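Accueil » L'entreprise » Qui sommes-nous

Travum, collecte de démonstrations pour l'apprentissage robotique
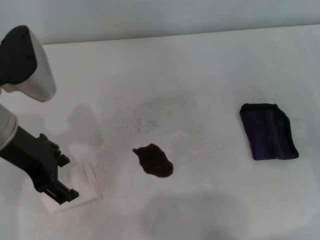

Notre activité

Travum enregistre des exemples de manipulation destinés à l'entraînement de modèles de commande. Les tâches sont courtes et domestiques : essuyer un liquide renversé, plier un linge, ranger un plan de travail. Chaque tâche est répétée jusqu'à 170 fois, en variant la position des objets et le tissu employé.

Les essais manqués sont conservés et annotés séparément.

Implantation

Siège et atelier à Bromitz, 5 postes de collecte. Format de livraison : Marín.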